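Ovar work surfaces: frequently asked questions
2 min read

What sizes are available?
The standard panel is 2000 x 800 mm. Panels can be ordered uncut at 3280 mm, in the same depth. Other lengths are cut to order and cannot be returned.

Does the price include legs?
No. The standard panel is $159 without legs. Bronden legs are sold separately in sets of four and use the same hole pattern.

Can I cut the panel myself?
Yes. Use a fine-toothed blade and support both sides of the cut. Seal the cut edge the same day. The warranty does not cover swelling at an unsealed edge.

How do I clean it?
Wipe with a damp cloth and a small amount of dish soap, then dry. Do not use scouring powder, steel wool or undiluted bleach. For ballpoint ink, test rubbing alcohol on the underside first.

Can I put hot items on it?
Use a trivet or mat. Heat marks cannot be polished out.

Which whites do you stock?
Two. Plain white has no pattern or grain. Cina is a warmer off-white with a faint fleck. The two do not match and should not be joined in one run. 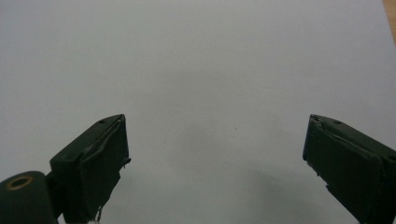

Plain white.

Will a new panel match one I already have?
Small differences between batches are possible. The batch code is printed on the underside. Send it with the order and we will check remaining stock. Panels made before the February change of supplier carry a code starting with P.

Who do I contact about damage in transit?
Write to Gudrun Amundsen in customer service before assembly. Trade orders are handled by Sixten Ljungberg.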